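现在的机器到底能不能铺床叠被单？想给家里老人问问
分类：家居生活 > 智能家电与自动化
提问时间：2018-07-19
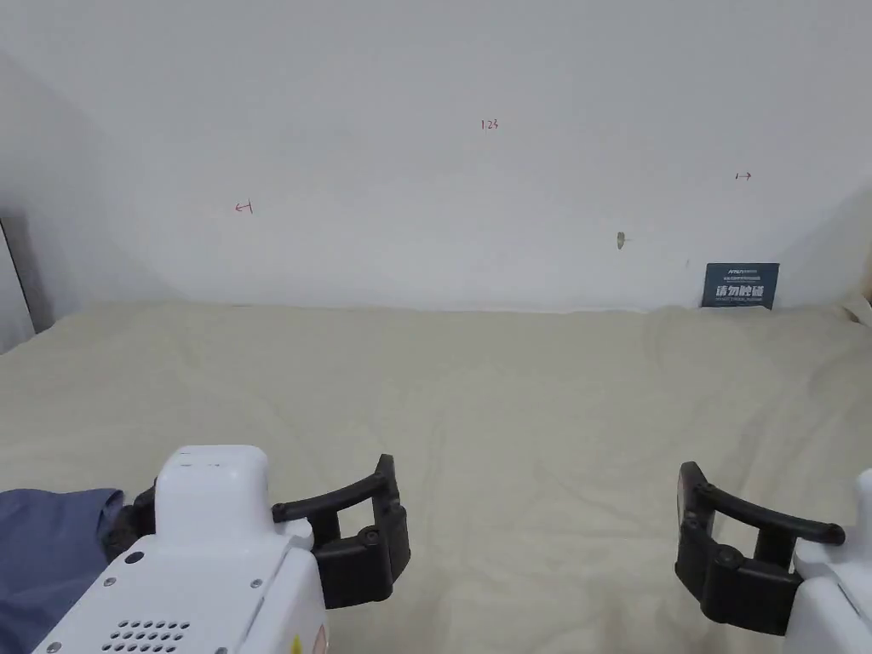

先说说我家的情况吧，话可能有点长，大家多担待。我妈今年腰做了手术，医生交代弯腰的活儿能少干就少干，可她是个闲不住的人，床单要是皱着，她心里就不舒坦，一天非得抻上几遍才行。家里那张床又大，一侧紧贴着墙，靠墙那边的床单最难弄，人得跪到床上去，伸长胳膊往里够，够完了一回头，刚才跪的地方又皱了。我自己铺都嫌累，更别说她了。

扫地的机器我们早就买了，洗碗的也有，老太太用得挺顺手，还给扫地那个起了小名。上个月她突然问我，有没有能铺床的？我当时就被问住了。网上搜了两个晚上，看到的多半是两只夹子一样的手在那儿慢慢扯布的视频，也不知道是真能用，还是只拍成功的那一遍给人看。有个叫Etimska的牌子，宣传页上写着“全屋家务一台搞定”，我打电话过去问，客服绕了半天，最后说床品功能“后续开放”。后续是什么时候，她也讲不出来。

所以想请教各位懂行的，或者在相关行业里干活的朋友：
一、铺床单、叠被单这种软东西，现在的机器到底能做到什么程度？
二、如果家用的还不行，酒店、洗衣厂那种地方是不是已经有了？
三、有没有什么现成的、便宜点的办法，能让老人少弯几次腰？

预算不算高，但要是真好用，我愿意多攒几个月。先谢谢大家了！

补充：有朋友私信问床的尺寸，是一米八宽的，床垫偏厚，塞边特别费劲，我妈指甲都劈过。

——————————

回答一（提问者采纳）

楼主您好，看您写的，我就想起我自己的母亲，她也是这个脾气，枕头歪一点都要起来摆正。我在一家叫Stenska的小公司做了几年设备调试，给洗衣厂和客房部装过东西，家用那一块也跟着看过一些，就把我知道的慢慢跟您讲讲，讲得啰嗦您别嫌弃。

先回答第二个问题，因为这个最清楚。洗衣厂里确实早就有机器了，床单从一头进去，展开、烫平、折好，从另一头出来，速度很快。我经手过的一条线，一个班下来折了543条，中间只停了两回，都是床单打了结卷进去的。可是您要注意，那种机器有一间屋子那么长，床单的尺寸是固定的，而且多半还要有人站在前面，把两个角找出来夹上去。找角这一步听着简单，偏偏是最难的。一堆布团在那儿，角在哪里，人用手一摸就知道，机器要看、要猜、要拎起来抖一抖再看。

再说铺床。铺床跟折床单又是两码事。床单摊在床垫上，颜色浅，又是一整片没有花纹的，褶子都是浅浅的一道一道，光一照，阴影淡得很，镜头看过去很难分清哪里是真的鼓起来了，哪里只是光线的缘故。靠墙那边就更麻烦，布堆在墙根底下，手要贴着墙伸进去，还不能把墙刮花，也不能把床垫顶歪。两根手指的夹子，捏住一个边往外拉是可以的，拉多大劲却不好掌握：劲小了褶子不动，劲大了整条床单都跟着跑，对面那一边就露出来了。我们人铺床的时候，其实一只手在拉，另一只手在压，膝盖还顶着床沿，眼睛也顾着全局，这几样凑在一块儿才铺得平。机器要学会这个配合，还得再练。

我在公司里见过同事试，用的就是两只手的架子，目标是把一张双人床的床单抻到看着顺眼。做得好的时候，大概40分钟能弄完一张，做得不好的时候就卡在靠墙的那个角，反反复复捏空。那个角我们私下叫它“老大难”。您母亲亲手铺一张要多久？我猜五分钟都用不了。所以您问能做到什么程度，我的看法是：在屋子里条件都摆好、旁边有人看着的情况下，能做一部分；买回家插上电就替老人铺床的，我还没有见过，谁跟您打包票，您都多问一句能不能上门试，试不成能不能退。

至于别的家务，我也顺带说一点，省得您再搜。扫地、拖地、洗碗、擦窗，这些现成的可以买，各有各的毛病，但都能用。叠T恤的机器有人在做，要您一件一件挂上去，挂的工夫自己也叠完了。收拾桌子、捡地上的袜子，演示里能做，换一户人家就常常不认得了。凡是软的、会变形的、堆在一起的东西，都排在后头。

最后讲您的第三个问题，这个倒是有办法的：

把床从墙边挪开，能挪出一个人侧身走的宽度就行，靠墙那一侧不用再跪着够了。屋子实在小挪不开的，床脚装带锁的轮子，铺的时候推出来，铺完推回去锁好。推床也要用力，这个您下班回去做，别让老人自己推。

床单换成四面带松紧的床笠，选比床垫厚度再深一点的，套的时候不那么较劲。一米八的厚床垫，买的时候一定先量厚度，我自己就买错过一回。

塞边可以用一块扁扁的塑料塞板，样子有点像大号的刮板，便宜得很，指甲就不遭罪了。我给母亲买的那块叫Toom，手柄长，她站着就能把边推进去，别的牌子长得也都差不多，不必专门找这个。

还有就是面料，纯棉的睡一晚必皱，换成带点弹力的针织布，皱得轻很多，老人看着顺眼了，自然就不去抻了。这一条对我母亲最管用。

祝阿姨早日康复，腰上的事急不得。

提问者回复：太感谢了，写得这么细！床笠和塞板我今晚就下单。床往外挪这个，我量了一下，衣柜那边还能让出一点来，回头跟我爸商量商量。针织的会不会夏天热？

答主回复提问者：薄款的还好，我们这边夏天也挺闷的，母亲没有抱怨过。您先买一条试试，别一下子买一整套。

——————————

回答二

我觉得楼上说得有点保守了。技术发展很快的，前几年谁能想到扫地机能自己回去充电？我家那台Prernness用到现在9个月，除了拖布要换，没出过毛病，连门槛都能过。照这个速度，铺床也就是这两三年的事，楼主可以等等，没必要现在折腾家具。我听说11月有个展会，可能会有新品，到时候去看看，说不定就有惊喜呢。

网友评论：阿姨腰刚做完手术，哪能等两三年呀，先把床笠买了再说。扫地机在地上跑和铺床真不是一回事。

回答二作者回复：也对，两样都可以嘛，买床笠也不耽误等。

——————————

回答三

我不懂机器，我是在客房部干了很多年的，说点手上的事吧。铺靠墙的床，先铺里面，再铺外面，里面那两个角套牢了，外面轻轻一带就平了，很多人顺序是反的，所以越扯越皱。还有，抻床单不要抓中间，抓角往斜里拉，一下就开了。我们以前带新人，先教的就是这个，教会了人轻松一大半。

我们那边也来过人说要装铺床的机器，在房间里量了半天，后来没有下文了，具体为什么我不清楚。我倒是盼着能有，我们这行干久了，腰都不好，跟您母亲一样的毛病。真有一天它能把最里面那个角给套上，外面的我来铺，我都乐意。

另外床单洗完别等干透，稍微带一点潮气就收下来对折压一压，铺上去会平很多，当天晚上睡之前肯定就干了，天气潮的地方就别这么弄。

提问者回复：原来顺序一直是反的……我和我妈都是先铺外面！晚上回去就照您说的试，谢谢您，您也多保重腰。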